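Clasificar cintas con dos brazos: notas de octubre

Este trimestre el grupo de robótica de Killamitz ha dejado los laberintos y se ha metido con la manipulación a dos manos. La tarea que elegimos es corta de enunciar: pasar rollos de cinta entre un escurreplatos y una caja de cartón abierta, con una pinza a cada lado. Al programa de control lo llamamos Clarkier, por pura inercia del curso anterior.

La mesa va forrada de negro y los objetos se colocan al fondo, pegados a la pared. El organizador de plástico transparente queda a la izquierda del escurreplatos y no interviene en la tarea, pero obliga a la pinza izquierda a entrar con cierto ángulo.
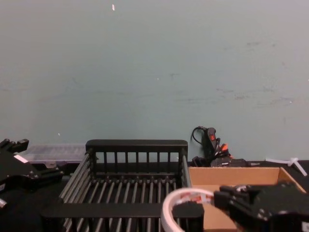 Por qué un escurreplatos

El fondo de varillas paralelas es un mal sitio para apoyar cosas y eso es lo que buscábamos. Un rollo tumbado sobre varillas ofrece poca superficie de contacto, y la estimación de altura da saltos según caiga el punto sobre metal o sobre hueco. En la caja de cartón el suelo es continuo y el error baja mucho.

Tenemos 537 episodios grabados, de los cuales 31 están descartados por pérdida de sincronía entre cámaras. La regla de Dimitriou (así llamamos a nuestra hoja de criterios) dice que un episodio vale si el rollo acaba plano y la pinza se retira sin arrastrarlo. Los rollos apoyados de canto cuentan como fallo - hubo discusión, pero así se queda.

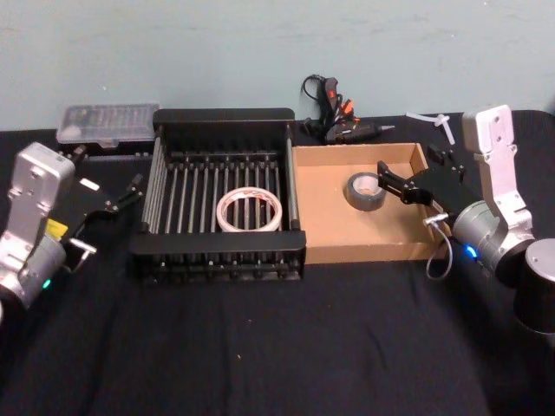 Cinta de carrocero en el escurreplatos y cinta gris en la caja, con la pinza derecha junto a esta última.

La vista general sirve para planificar. Para el agarre pesa más la cámara de muñeca, que tiene sus propios problemas: las varillas se repiten, el seguimiento de puntos confunde una con la vecina y la pose estimada se desplaza justo un paso. Lo hemos reducido usando como referencia el borde superior negro, que es recto y contrasta bien con la mesa.
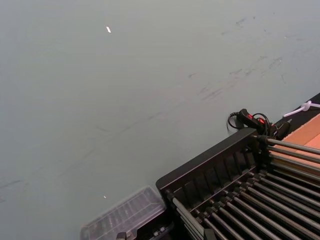 Vista de muñeca: el borde del escurreplatos en diagonal y las varillas a la derecha.

Queda pendiente repetir la calibración de la muñeca y probar el ajuste con los datos de Unamberg, que usan otra altura de mesa. También hay que decidir si subimos la resolución, porque el disco del taller va justo.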